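Ketix settlement trial goes live with its first shops

October 19, 2021

If you've been reading these updates since the spring, you'll know how long we have been waiting to write this one. Ketix, the payment token built on the Festar chain, is now being used to settle real invoices between real businesses, and the early numbers are lovely to look at.

The trial opened with 54 merchants, nearly all of them small: bakeries, a couple of bicycle repairers, a shop that sells secondhand sheet music, and a good many tailors and fabric sellers who buy stock from abroad and are fed up with waiting for bank transfers. Another seven joined in the second week, which takes us to 61. They all use Sugiyama, the wallet app most of you already have on your phones, with the new business screen switched on.

Kazue Aoki, who leads the settlement work at Festar, joined our members' call last week and took questions for well over an hour (thank you, Kazue, we know it was past midnight where you were!). Her main news was that 736 invoices had been paid through the trial by the time she dialled in. Of those, 700 cleared on the first attempt. The other 36 were sent back, nearly always over a mistyped reference, and every one went through once the sender had corrected it. She'd like that figure to come down, and the next version of Sugiyama will check the reference before you press send instead of after.

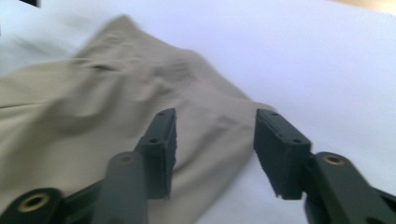

A piece of khaki-beige cloth on a white surface.

The question that came up most on the call was price swings. A shopkeeper who agrees a price on Monday doesn't want to find it has shrunk by the time the goods are on the van. Ketix deals with this by fixing the rate when the invoice is accepted and holding it for as long as the invoice stays open, with the difference carried by a reserve that Festar keeps for the purpose. Several of you asked how large the reserve is. Kazue wouldn't give a number, but she did say it will be published with the end-of-trial report, and that it will be topped up from fees if it drops below its floor. We'll be holding her to that!

Now for Brulier. Long-time readers will remember that Brulier was meant to be the bridge between Ketix and ordinary bank accounts, and that it went rather quiet over the summer. Good news: it's back, it has been rewritten from the ground up, and the test version is open to anyone running a Festar node. Kimie Tsuji wrote most of the new code and has put together a very clear set of notes on how it works. I read them on the train and missed my stop. The part I enjoyed most is the section on refunds, where a payment that has already left the chain can be matched with its return without either side having to share account details. It's dry stuff on paper, but anyone who has ever chased a refund across two currencies will see why I'm so pleased about it.

A word of caution, as always. The test version of Brulier uses play tokens only. Please don't send real Ketix to a test address. They can't be got back, and Kimie has asked me to say so twice. Please don't send real Ketix to a test address.

A few of you also wanted to know whether personal wallets will get the fixed-rate feature. The answer for now is no. Business accounts come first, and the team wants to see how the reserve behaves in a bad week before opening it up to everyone. I think that's sensible, even if I'd love to have it for splitting the bill after our meet-ups.

If you run a shop or trade on your own account and would like to join, the list for the next round is open until the end of October. You'll find the form in Sugiyama under Business, then Trials. You will need a registered trading name and at least one supplier who is willing to be paid in Ketix. Read the fee table before you sign, particularly the line on invoices left open longer than a fortnight, where the charge goes up quite sharply.

Node operators who want to try Brulier should update to the latest Festar release first, then follow Kimie's notes from the second page onwards. The first page covers the old version and will be taken down soon. Bug reports go in the usual channel, and small ones are welcome too. Somebody has already found a misspelt button.

The recording of Kazue's call will be in the members' area once the sound has been tidied up.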